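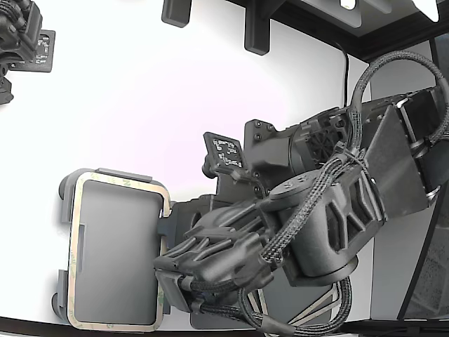 Shigeru Amano would not buy one yet. He'd rent. Two months, maybe three, then see if the staff still like it, because the purchase price only makes sense if the thing runs most of the day and in his shop it wouldn't.

Fair enough. But plenty of people are going to buy the Zukivar bench kit anyway, so here goes, the good and the bad, written fast because the loaner goes back in the morning.

What you get. Two arms, two multi-fingered hands, an overhead frame with lights, the controller, a box of spare cable ties. Sauerland sells it as one package and will not split it. I asked twice. One arm would do for half the shops I talk to, and the answer is still no.

Setup took us most of a day. The manual says a morning. The frame goes together fine, the arms are a two-person lift, and then you hit calibration. The black-and-white marker plates on the hands have to be read from a bunch of poses before the software will let you do anything at all. First try failed. Second try failed. Turned out the error message was telling us to go clean a lens, only it said it in the worst way possible - "pose set insufficient" - and Brallthorpe support had to translate over the phone. Nice people. Eleven-minute hold.

Then it works, and it works pretty well.

The fingers are chunky. Ribbed, layered, small cables running down the backs. You look at them and think no way will that handle a thin flat part, but flat parts on a smooth white tabletop were most of our test and it did better than I'd of guessed. It comes in from the side, gets its fingers over the edge, takes its time. Too much time, if you're paying by the hour. Over our long run it made 700 attempts and dropped or lost 3. Those are our numbers, on our parts, and your parts are not our parts.

Teaching it a new job is the selling point and I believe it now. You guide it through, you fix what it got wrong, you go again. No code. Our newest hire had it doing a simple slide-and-turn before lunch. Harder stuff took longer, and anything shiny gave it fits until we moved the lights.

Now the complaints.

Cabling. There is a lot of it and it's on the outside, black braided bundles draped over the arm in big loops. Looks like a workshop project, which would be fine, except I kept wanting to tuck things in. Sauerland says the loops give the wrist room to move and that tying them tighter voids the warranty. OK. Then give me a cover. The Skirkent, which is the obvious rival and costs more, hides nearly everything inside the arm, and wiping it down at the end of a shift is a two minute job. The Zukivar needs a brush and patience.

Noise. Not awful. The fans whine when it's been going a while, and you'll notice in a small room.

Spares. A replacement finger is $220 and ships in a few days. Swapping one is four screws and a connector, and the conector is keyed so you can't put it in wrong. Best bit of design in the whole kit. A full hand is $2819, though, and there is no exchange program before February, so if you crush one now you pay all of it.

Software updates come down whenever they feel like it. One landed mid-run and wanted a restart. There's a setting to stop that, three menus deep. Find it on day one.

Who's it for? Small shops with short runs and lots of changeover. Labs, sure. Anyone doing the same part all year should get something dumber and faster and spend the difference on a good fixture. Food people, no, not with those cables.

Rental through Brallthorpe includes setup and one training visit, and you can put part of the fee toward buying. Read the bit about hands. Damage to the fingers is covered, damage to the palm isn't, and the line between them is fuzzier than it ought to be.

I'd take it over the Skirkent on price and on how quick it learns. I'd take the Skirkent if I had to clean it.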